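Visit report: the Dakbridge open day

Dakbridge opened its retail handling lab to visitors in December, and I went along with two colleagues from our stockroom systems group. The doors opened at 1 p.m. and we stayed until closing. The program promised a talk, two demonstrations and a tour of the shelf work.

Imad Boutros gave the talk. He runs the Plarkent project, which is trying to get a two-armed machine to straighten grocery shelves at night. Boxes and cans have been working for a while, he said. Soft packs are the hard part. A pouch bends when it is picked up, the weight inside moves, and it often will not stand again where it is set down. The project has 202 products on its list, and 66 of them are pouches or bags.

The first demonstration used boxes of tea and soap. The machine moved 13 of them from a tote to a shelf and dropped one. The second used chip bags and went slower. It was stopped once by an operator and started again from the beginning. Each run was shown on a screen next to the machine, with the planned grip drawn over the camera view. I would have liked to see the timing figures, but they were not on display.

The part I had come for was the shelf work. The team records people doing ordinary store tasks by hand and uses the recordings to train the machine. Hye-jin Cho from Drundura, the partner that handles the recordings, took our group through it. The people doing the tasks are told to work at normal speed and are not given a fixed order. She said early recordings were too neat, and the machine learned little from them about a pouch that had folded or fallen over. They now keep the clumsy attempts too.

Asadi, which supplies the scheduling software, had a table by the exit with printed handouts. The handouts covered setup and pricing and did not say much about results.

Questions ran long. One visitor asked when a store trial would start, and Boutros would only say that the pouches had to be more reliable first. Parking was easy and coffee was free. The next open day has not been announced, but there is a sign-up sheet at the front desk for anyone who wants a notice.
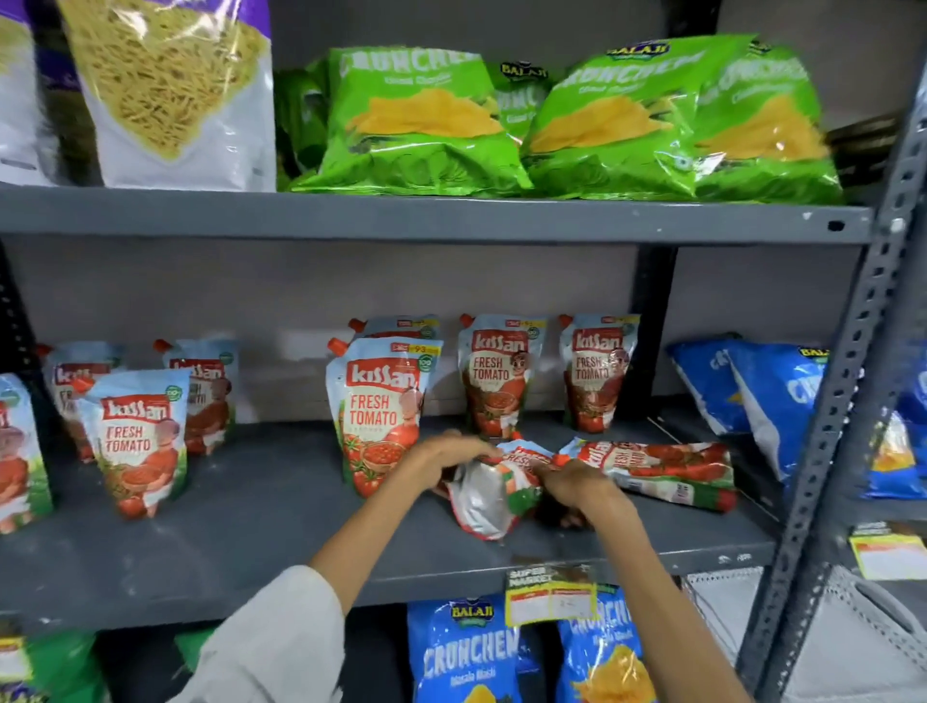
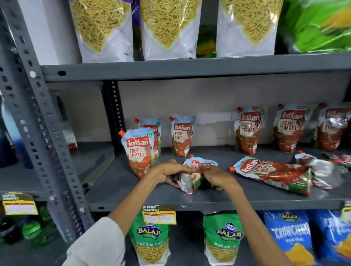 Both pictures: shelf work by hand, with Kissan ketchup pouches on the middle shelf.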